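**Viditz** es un taller y escuela de encuadernación y conservación de papel. Trabajamos para archivos parroquiales, notarías, bibliotecas pequeñas y particulares, y damos clase a grupos reducidos en la misma casa.

## Origen

El taller lo abrió Ho-yin Ho como servicio de reencuadernación de protocolos notariales. La escuela vino después, cuando Pui-shan Hsieh se incorporó como responsable de conservación y redactó el primer programa de estudios. Ese programa, con correcciones, sigue en uso. El nombre comercial corresponde a la sociedad titular y no tiene traducción.

## Qué hacemos

- Encuadernación en piel, tela y pergamino.
- Reparación de desgarros con papel japonés y almidón de trigo.
- Desacidificación acuosa, previa prueba de solubilidad de tintas.
- Cajas de conservación a medida, en cartón de pH neutro.

No hacemos facsímiles ni dorado de cortes. Tampoco plastificamos documentos.

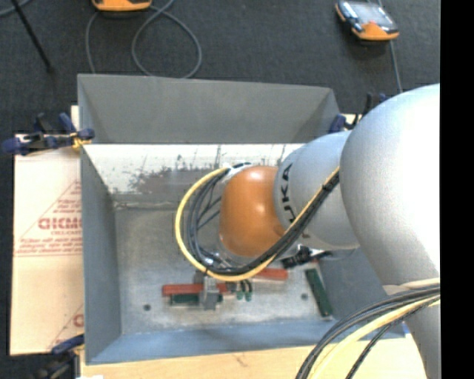
Cada encargo empieza con una ficha de estado: medidas del cuerpo del libro, tipo de costura, pérdidas, manchas y reparaciones anteriores. La ficha se entrega al cliente junto con el presupuesto y una copia queda en nuestro archivo. Si el tratamiento exige desmontar la costura, se colacionan los cuadernillos y se anota la foliación antes de cortar ningún hilo.

Los adhesivos son reversibles en agua, salvo en lomos de uso intensivo, donde empleamos una mezcla de almidón y PVA neutro. En ese caso se indica en la ficha.

## La escuela

Hay dos itinerarios. **Tono** es el curso básico: plegado, costura sobre cintas, enlomado y cubierta en tela, en 23 sesiones. **Yau** es el curso avanzado y cubre costura sobre nervios, chifla de pieles y montaje en pergamino. Para entrar en Yau hay que presentar un libro terminado, con la costura accesible para su revisión.

Los grupos son de 5 alumnos como máximo. Las clases se imparten por la tarde y el sábado por la mañana. En agosto la escuela cierra; el taller mantiene la recepción de obra, con plazos más largos. 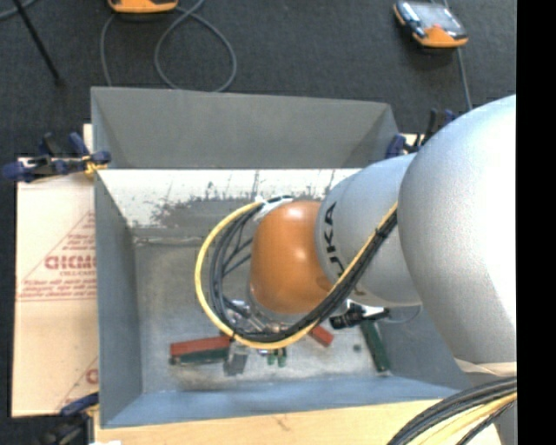
El material de consumo - hilo de lino, papel, cartón, cola - está incluido en la matrícula. La piel se paga aparte, por pieza. Cada alumno aporta plegadera, bisturí y regla metálica.

## Fondo Jisham

Jisham es nuestra colección de estudio: 400 encuadernaciones comerciales en tela, casi todas de tirada corriente, reunidas para comparar estructuras y no por su valor bibliográfico. Se consulta en sala, con cita previa. Varios ejemplares están abiertos por el lomo a propósito y no se restauran.

## Encargos y visitas

Las obras se reciben con cita. Los documentos con moho activo deben venir en bolsa cerrada y avisarse al pedirla; pasan directamente a cuarentena. El presupuesto no tiene coste y es válido durante 2 meses.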